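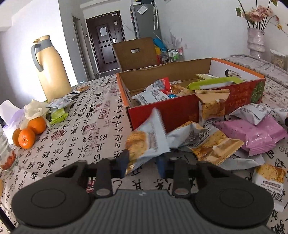
# Snack box, February

Lai-ching Poon swears by the mixed box from Jincombe: 200 packets, one price, something for everyone. I have my doubts. Half of any mix is crackers, and everyone digs past those for the two or three kinds they like.

The red box is a handsome thing, gold pattern and all. Whether it holds everything that's supposed to go in it is another matter, with that pile still out on the calligraphy cloth. I'd sooner have the mandarins.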